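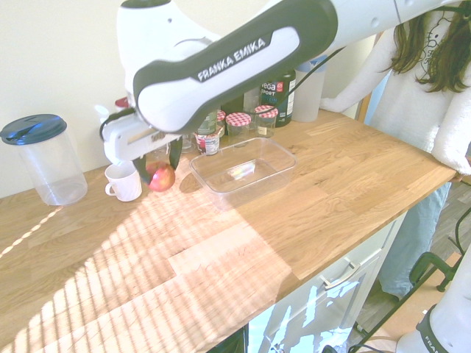 Breswood, August 2, 2020

The date stamped on a package of food is a measurement with its units removed. Yogurt, crackers, canned beans and bagged salad all carry one, and the typography is much the same on each. The quantity behind the typography varies a great deal. On the salad it may describe a limit on bacterial growth. On the crackers it describes the point at which a tasting panel began to notice a loss of crispness. A shopper reading both has no way to tell which kind of limit is being reported, and most treat the two as equal.

I spent nine years writing shelf-life protocols, four of them for Prastow, a maker of dry mixes and sauces. My argument is a narrow one. Quality dates should come off shelf-stable food entirely, and the dates that remain should state what they limit.

Consider how a quality date is set. Samples are held at a controlled temperature and pulled at intervals. A panel scores them against a fresh control. When the mean score drops below a threshold, the test stops and the elapsed time becomes the raw shelf life. The manufacturer then subtracts a margin for bad storage, a second margin for slow distribution, and often a third that has no technical basis at all. At Prastow we had a tomato sauce whose panel scores held for 54 weeks. The printed date allowed a good deal less, and when I asked why, Barbara Witkowska, who ran the lab, told me the number had been inherited from an older recipe in a different jar.

None of this is dishonest. The margins protect the brand from the worst pantry in the hottest county. But the shopper at the other end does not see margins. He sees a day, and on the following day he throws the jar out.

The usual defense is that people can be taught the difference between "best by" and "use by." I doubt it. The two phrases share a word, sit in the same place on the label and are followed by the same string of digits. Rogelio Maglaya, who reviewed labels with me for several years, used to say the phrases were written by people who already knew the answer. A label that needs a leaflet to explain it has failed as a label.

A better objection comes from retailers. Stock rotation depends on a readable date, and a store clerk cannot rotate by guesswork. This is true, and it is easily met. A lot code with a packing week gives the clerk all he needs, and it can be printed small, on the case or the base of the can. Wattanapong, a regional wholesaler, ran two of its warehouses this way for dry goods, and Wanpen Kaewmanee, the operations manager there, reported no trouble beyond the first month of retraining. I would want to see more data before generalizing from that, but it is a fair start.

Loose produce is the comparison worth keeping in mind. An apple sold loose has no date. The buyer presses it, smells it, cuts out the brown part and eats the rest. Put the same fruit in a sealed bag with a date on it and the inspection tends to stop – the label has taken over the job.

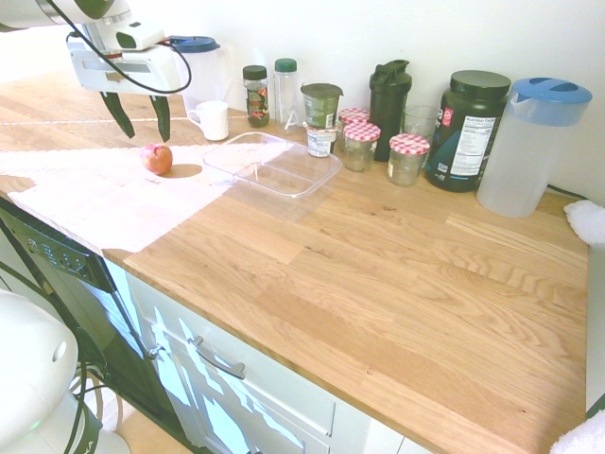

What should replace the current system

For food that can become unsafe without any visible sign, keep one date and one phrase. "Unsafe after" is blunt, and it should be. It belongs on chilled ready-to-eat meats, smoked fish, some soft cheeses and very little else.

For food that only declines, print the packing month and nothing more. A can that reads "Packed July" tells the cook its age and leaves the decision in the kitchen.

For food in between, milk above all, the storage temperature matters more than the calendar. A carton held two degrees too warm will spoil ahead of its date, and one kept properly cold will often outlast it. Indicator labels that change color with accumulated heat have existed for a long time. Their cost per unit is the barrier, and it falls with volume – which will not come until somebody large places the order.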